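The Table Gets the Last Word

On pale tops, cheap wipes, and why the plainest surface in the house takes the most work

I bought a table in December and I have thought about it every day since. Not proud of that. It was 229 dollars, it came flat in a box the size of a door, and it is the color of weak tea with too much milk in it. Light wood, or light wood look. More on that in a minute.

The old one was dark. Dark brown, nearly black in the evening, and it hid everything. Gravy. Ink. A burn from a pan that I found only when I sanded it to sell. You could run a whole household on that table and it never told on you. The new one tells.

Pale tables are everywhere right now. Every coffee place on my street has them, the library has them, my dentist has one in the waiting room with a bowl of mints on it. I asked a salesman at Prirnier why, and he said people want the room to feel bigger. Then he said people are tired of gray. Both could be true. He also said the pale ones come back more often than the dark ones, which he maybe wasn't supposed to say.

What comes back

Mostly it's regret, he told me. Nothing wrong with the table. People get it home, the sun comes in, and they see each crumb like it has a spotlight on it. They think the finish is bad. The finish is fine. They are just seeing crumbs for the first time in ten years.

I get it. My first week I wiped that thing seven times a day. Breakfast, after breakfast, mail, lunch, and so on. Then I noticed that half of what I was wiping wouldn't move, because it was in the grain. Little dark specks, part of the pattern. I had been scrubbing at a printed dot. Or a real dot. I still don't know.

So, the grain question. There are really three kinds of top you'll meet in a store at this price. Solid wood, which is boards glued side by side. Veneer, a thin skin of real wood over something cheaper. And laminate, which is a picture of wood under a hard clear layer, and the pictures have gotten very very good. The old trick was to look for a repeat, the same knot twice. That doesn't work so well now on a small top, the repeat may be longer than the table.

Look at the edge instead. On solid wood the grain runs over the side and you see the end of the boards. On veneer there's usually a strip. On laminate there's a strip too, and sometimes a thin dark line where the top sheet meets it. Get down on your knees in the store. I did. A kid laughed at me.

The light test

Before you buy, and again before you decide you hate it: look at the top from low down, with a window or a lamp on the far side. A smooth top will throw back a soft white band, and anything on it or in it shows up against that. Grain stays flat. Scratches catch. Grease goes cloudy. Then walk around and look from the other side, with the light behind you, and most of it vanishes. Same table. It taught me more than any label did.

It is also how you find out where your table should go. Mine was side-on to the window for a month and I saw every smear. Turned it a quarter turn, short end to the glass, and I calmed down a lot. Cost nothing, took two minutes and one scraped shin.

Fine grain is kinder than bold grain, I think. A top with soft streaks of tan and cream breaks up the small stuff without looking busy. And if the lines run across your view at a slant, even better, the eye follows them and skips the crumbs. This is my theory. I have no science for it.
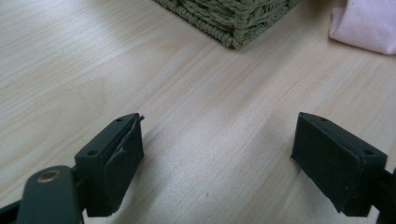 What to put on it, what to keep off

Less than you'd think. I tried the Flestex cream because a friend swears by it, and it smelled great and left a film I could write my name in. On oiled wood it's probably lovely. On a sealed top there's nowhere for it to go. Took two rounds of dish soap to get it off.

What I do now: damp cloth, drop of dish soap, second cloth to dry. The dry cloth is the part people skip. Water left to sit on a pale top leaves a ring if your water is hard, and mine is. No scrubby pads. No powder. Go with the grain, mostly out of habit.

Keep off: anything with bare metal on the bottom, hot pans obviously, newspaper when its damp. Black rubber feet. Those are sneaky. A cheap lamp with rubber feet can leave four gray kisses on a light top in a summer, and on some finishes they don't come out. Felt pads cost next to nothing. Check them now and then because they peel, and then you've got glue on the table instead.

Scratches

You will get one. Mine came from a stapler. On solid wood you can sand and oil and carry on, that's what you paid extra for. On veneer you can sand a tiny bit, carefully, and pray. On laminate you can't sand at all — all you can do is fill it with a wax stick in the closest color and look away. Buy two shades lighter than you think. I bought one that matched the darkest line in the grain and it looked like a pencil mark.

The people at Siriwardena, the repair shop by the bus depot, do tops while you wait if you can carry yours in. I couldn't. They gave me a scrap of wax for free and told me to rub it across the scratch, never along it. Worked okay. I can find it. Guests can't.

What it costs to care

The solid version of my table, same shape, was 2,000 at the place next door. There was a veneer one at Cideo for 289 that I nearly got, and some mornings I wish I had, the edge was nicer. But I eat at this one, pay bills at it, cut out sewing patterns on it, and the top still feels smooth under my arm. Yesterday I left the crumbs till evening. Then I turned on the lamp and there they were, all of them, so I got the cloth.

COMMENTS

Paleoakforever
Three years with a light laminate and two kids. Washable marker comes off. "Washable" marker from the dollar bin does not. Ask me how I know

tablelegs
You say never oil a sealed top but then you say go with the grain out of habit?? Which is it

mornings_only
@tablelegs those are two different things. Also she didn't say never.

Kitchen End
The lamp trick is real. I did it on my table that I thought was clean. Wish I hadn't.

grumpyfinisher
Please tell people to ask before sanding veneer. I fix these for a living and the "tiny bit" is where I get my business.

dot in the grain
I also scrubbed a printed speck. For a week. With a toothbrush.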